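How to get a grey mark out of a pale wooden table

I've put this off since March, but three people have now asked me how I deal with marks on our kitchen table, so I'm writing it all down in one go. It's an oiled table, not varnished, and that matters quite a lot (more on that in a minute). My brother Emmett thinks I should just buy a tablecloth. Emmett is wrong. 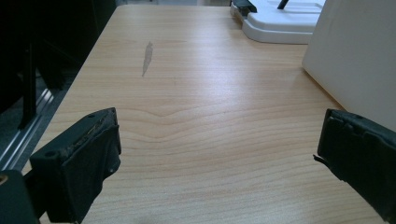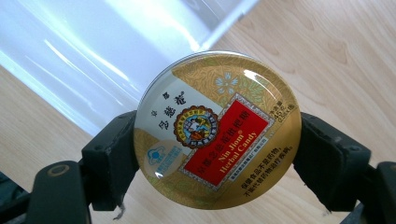

First picture: the grey mark on the tabletop. Second picture: a sweet tin with a gold leafy pattern.

First, work out what finish you've got. Put a drop of water somewhere that doesn't show, like the underside of the edge, and leave it for a few minutes. If it sits there in a bead and wipes off without a trace, you've probably got varnish or lacquer, or a very well fed oil finish. If it soaks in and goes dark, the wood is thirsty and you can carry on with what follows. For varnish, stop at the soapy cloth stage, as sanding one small patch of varnish leaves you with a dull spot that looks worse than the mark ever did. I learned that on my mum's sideboard and I still hear about it!

What I use:

Washing-up liquid and warm water
Two soft cloths, one damp and one dry
A soft pencil rubber
400 grit sandpaper
A clear oil for tables (mine is from Castellanos, the hardware shop near us, and it's their own label)
An old sock

Start gently. Wipe the mark with the soapy cloth, going along the grain, then dry it straight away. Don't flood it. A lot of grey marks are only rubbed-off metal from a pan or a tin or a set of keys, and sometimes that's all it takes.

Still there? Try the pencil rubber. I know it sounds daft, but it lifts metal smears surprisingly well, and you can't do much harm with it. Short strokes, brush the crumbs away, have a look, do it again. Give it a good few minutes before you give up.

If that fails, out comes the sandpaper. Wrap a small piece round a cork or a bit of scrap wood and go with the grain, always with the grain, hardly pressing at all. Go a little way past the mark on each side so the edges blend in. I do 40 strokes and then wipe the dust off and look at it from low down with the light coming across the table. You'll be able to tell if you're making a dip.

Now the oil. The patch will look pale and chalky next to everything else, so don't panic. Put a tiny bit of oil on the sock, rub it in, wait fifteen minutes or whatever your tin of oil says, and wipe off every bit that hasn't gone in. I leave it overnight and then do a second coat. If the patch still looks lighter after that, do the whole top, which it could probably do with anyway.

One important thing: oily rags can heat up and catch fire by themselves if you scrunch them up and chuck them in the bin. Lay the sock out flat outdoors until it's gone completely stiff and dry. Please don't skip this bit.

Black marks are a different job. If yours is nearly black and has sunk right in, it may be iron reacting with damp wood, and the rubber won't touch it. You'd want oxalic acid for that, with gloves and goggles and the windows open, and I've only done it once, so I'd rather you asked somebody who's done it more.

Keep plates and wet glasses off the new oil for a few days. Ours gets a fresh coat every spring and again if it starts looking dry near the window end.

Ezekiel Gallagher, August 8, 2023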